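Gripper comparison – minutes, March

Present: Takeshi Nomura (chair), Kanako Iwasaki, Ilona Magyar, Mayu Kobori (notes)
Apologies: Noboru Kawaguchi

**1. Notes of last meeting**

Agreed, with one fix: the Wustov controller trial was run by Kanako, not Ilona.

**2. Hand-held gripper, bowl task**

Kanako reported 300 demonstrations recorded, of which 241 are usable. Most rejects were lost tracking at the start. Ilona asked if the table layout should stay fixed between sessions. Takeshi prefers to let it vary – the policy will meet other tables in Nagano.
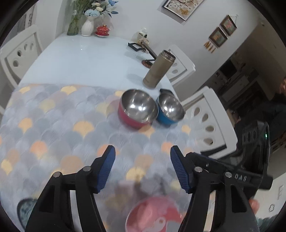
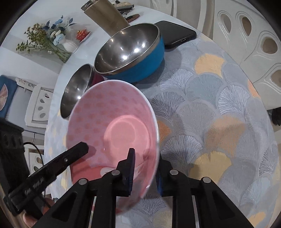 *Bowl task, wrist views: jaws open with the steel bowls across the table (first), pink bowl held (second).*

Mayu finds the handle tiring over long sessions and wants a rest break written into the protocol. Agreed.

**3. Larkatier arm**

The same task on the arm gave 220 usable runs. Ilona thinks the wrist camera sits too low and loses the far rim of a bowl during the approach. Bracket to be raised before any more runs are counted. No decision on buying a second arm.

**4. Actions**

- Kanako – sort the rejects by cause
- Ilona – new camera bracket, 3 copies
- Mayu – add break to protocol
- Takeshi – ask Noboru about room times at Festthorpe

Next meeting when the bracket is fitted.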